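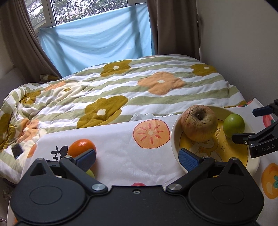
Fruit Waste in Shared Student Kitchens
Project report, Skov Residence group

Last updated: March

1. Purpose
The project examined how much fresh fruit is discarded in the shared kitchens of Skov Residence, and whether storage habits affect the amount.

2. Method
Residents of 11 kitchens recorded discarded fruit for 10 weeks. Three kitchens — all on the Imus Street side — kept apples in the refrigerator. The others stored fruit as before. Entries were made on a paper sheet and copied weekly into a shared file.

3. Findings
Apples and citrus made up 70 percent of all entries. The refrigerated kitchens discarded fewer apples, but their limes and mandarins showed no clear difference. Two sheets were lost during the winter break and those weeks were left out.

4. Limits
Residents did not record what they bought, so a rate of waste could not be calculated.

Comments

jokeslow: Were bananas counted by the bunch or singly?

virkar_east: Singly. It is on the sheet.

kitchen6: Our sheet is still on the door if anyone needs it.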